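Mudodero opens orders for its two-arm tabletop kit

3/15/22

Mudodero began taking orders Tuesday for a tabletop robot kit with two arms, a grooved aluminum front rail and a set of practice tasks meant for small labs and trade schools. The kit sells for $2,839, and the company says the first batch will ship from its Jirstead workshop in November.

The kit is the first hardware Mudodero has sold under its own name. Until now it made replacement grippers for Treretti, a distributor that will also handle orders and repairs for the new product.

Buyers get both arms, the mounting plates, the control modules and the cables. A computer is not included. The arms bolt to the front rail and reach in over the table, and each ends in a two-fingered gripper. Wrist cameras are sold as a separate option for $123 each.

The practice tasks use household items. One of them is table setting, with a plate, a fork, a spoon and a cup on a placemat. Owners can use their own dishes for it.

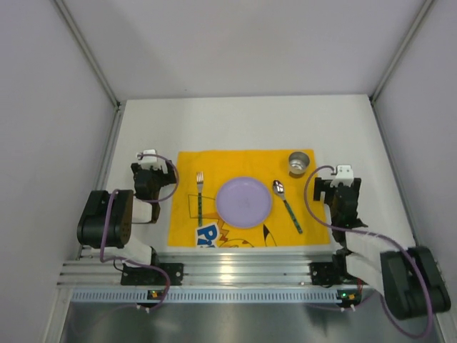

Zawadzka, whose shop tested an early unit over the winter, told the company the arms were easy to mount but the printed manual was too thin. The section on calibration ran to a single page, Zawadzka said, and the shop had to call twice before both arms would line up with the table. The price seemed fair for two arms, though Zawadzka would have liked to see at least one camera in the box.

Mudodero said a longer manual will be posted for download before the first kits go out. Printed copies will be mailed on request.

Ilse Hellwig, product lead at Mudodero, said flatware was put in the task set on purpose. Forks and spoons lie low on the table, and a gripper has to come down close to the surface to take hold of a handle.

"A block is easy to pick up. A fork on a placemat takes more work," Hellwig said. "We wanted people to run into that in the first week."
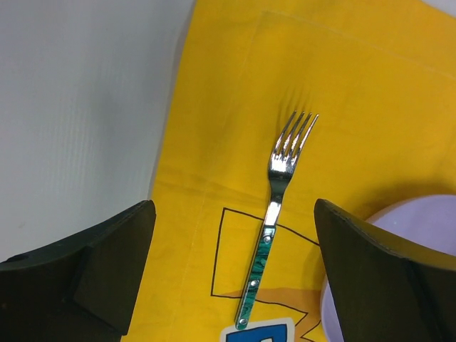
The gripper fingers and a fork on the placemat, in a close view from the arm.

The kit carries a warranty of 12 months on the arms and grippers. Cables are not covered. Replacement finger sets can be ordered through Treretti, and the company said it will keep spare parts in stock through 2024.

Schools ordering more than one kit should contact Treretti for a quote. Orders can be canceled for a full refund until the kit ships.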